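Heat pump, month two

Quick one before work, it's 6 am and the kitchen is warm. Warm! Been meaning to write this since December and kept putting it off.

So. The gas boiler is gone. We went with the air source unit in the end, the mid-size one, after three quotes and a lot of arguing at the table. Gastix wanted to sell us another boiler, "hydrogen ready" they kept saying, as if there was hydrogen coming down our street any time soon. There isn't. I asked. The guy changed the subject to the service plan.

Kesholm did the install. Two days, then a third morning because the wrong valve came. Fine. They swapped two radiators, the hall and the back bedroom, and left the rest alone. I had read everywhere that you need all new radiators. Depends on the house. Ours were oversized to begin with, seventies house, somebody back then liked it hot.

Money, since people keep emailing. I'm not putting the whole bill up here because half of it was the electrical panel and your panel is not my panel. The permit was 200. Nobody had mentioned the permit. Ask about the permit.

Power use: 2434 kWh on the heat pump meter so far. That's the heating and the hot water together, I haven't got them split out yet. Looks like a scary number if you're used to looking at a normal electric bill. Then you remember there's no gas bill at all. Standing charge gone too, I had to ring them twice to get it closed and they still sent a letter adressed to the boiler, more or less.

Things I got wrong:

Turned it down at night. Old habit. With the boiler I'd drop it to nothing at bedtime and blast it at 6. Heat pump hates that, it spent the whole morning catching up and the backup strip kicked in. Now it goes down 2 degrees overnight and that's it. Much better.

Left the flow temperature where the installer set it. Too high. They set it high so you don't call them back complaining. I've been nudging it down a bit each week, and the house feels the same, and the daily use drops. Still going. Will report when somebody in this house starts wearing a hat.

Put a chair in front of the hall radiator. Don't.

Noise, the other thing everyone asks. Outdoor unit is by the side gate. You can hear it if you stand there. From the bedroom no. In defrost it makes a sort of whoosh and a cloud of steam comes off, first time it happened I ran outside in socks thinking it was on fire. Normal. Golshifteh Nikzad has the same model two streets over and said she'd done the exact same thing, only in slippers.

The time-of-use rate is what I want to sort next. Tipoki have one with a cheap window in the small hours, and the hot water tank could do most of its work then. Question is whether the evening peak price eats it all back up. I started a spreadsheet. It's got 10 tabs already, which tells you how that's going. There's also the Moko plan, flat rate, boring, maybe the right answer.

And the grid side of it, I know. If the power at 3 am is coming from a gas plant anyway then what did I do all this for. Still burns less of it, a good bit less, becuase the pump moves more heat than it uses in electricity. I did the sums twice. But yes I'd feel better about it with more wind on the line and a bit of storage out by the substation. They've been talking about that storage for ages.
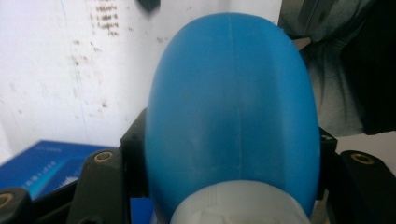
Aurel Stoica wrote in to say I'm being too easy on the night setback thing: in his place, with thick walls, even two degrees costs more than it saves, and he'd leave it flat the whole winter and let the weather curve do the work. He also thinks the flow temperature should come down faster than I'm doing it, a proper step and then three days of leaving it alone, otherwise you can't tell what was the setting and what was the weather.

Fair. I'll try flat for a couple of weeks, starting tonight, same flow temp so I'm only changing one thing. Insulation in the loft hatch is also on the list, there's a draft there you could fly a kite in.

Right, bus. Comments are open, if you're on the Tipoki rate with a tank please send me your evening numbers.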